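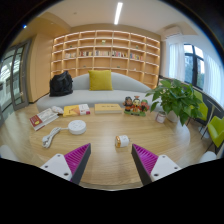
Intranet > Operations > Minutes
Home News Minutes Contacts
2018-07-25 - taken by Sabina Sikder

Item 2. Grimshaw sorting arm. Wiremu Cartwright reported 1,874 items handled at Stevgate, with manual re-checks on the evening shift.

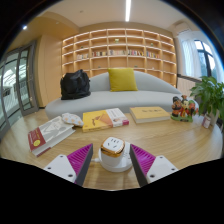 Hưng Khúc asked who signs off a failed pick - currently the shift lead. Agreed that two packers move to inspection in August at the same grade. Training is 12 hours each, paid. Milagros Quintero to send revised rosters to Fletcher Henare.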